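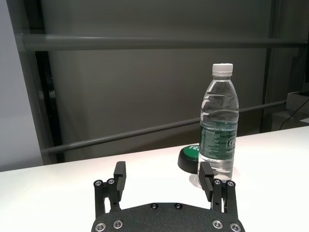

What does the installation record? It records the pauses between spoken words, taken from 15 readers who each read the same short letter aloud.

Plumell is a sound and plaster work made for the second-year studio course by Amparo Villalobos and Chenxi Lu. This report covers the method, the build and the changes made after the first review.

Method
Each reader sat alone and read the letter once, without rehearsal. The recordings were cut so that only the gaps remained – breaths, hesitations, page turns. This gave 2,013 gaps. Gaps shorter than 400 milliseconds were left out of the casting stage but kept in the audio.

Build
The length of each remaining gap set the depth of a groove in a clay strip. Plaster was poured over the strips and the casts were mounted on the wall in reading order, one row per reader. Six small speakers behind the rows play the gaps at low volume. Two casts broke during mounting and were poured again from the same clay, with slightly softer edges.

Review
Rehema Mwakalinga asked whether the rows could be told apart without the sound. At that stage they could not. The spacing between rows was increased and the side lighting was lowered to deepen the shadows. Ada Melis suggested removing the reader names, and this was done on Thursday.

Remaining work
The speakers hum when all channels are open. A separate power supply will be tested before the August showing. The letter itself will not be displayed.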